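Cuaderno del planificador Bratley, 17 de julio de 2025

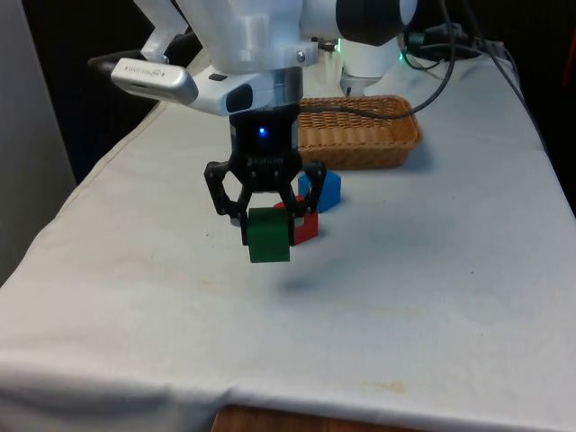

Sigo con lo del agarre, que me tiene entretenida toda la mañana. Bajé el umbral de profundidad y ahora la máscara del cubo verde ya no se come un trozo del rojo, ¡menos mal! El planificador muestrea 100 candidatos y se queda con 70 después del filtro de colisiones, bastante mejor que en abril. Lo que no me convence es la aproximación cuando los cubos están tan juntos: pasa muy justa. Queda pendiente repetirlo con 361 y mirar los tiempos en Tornbridge.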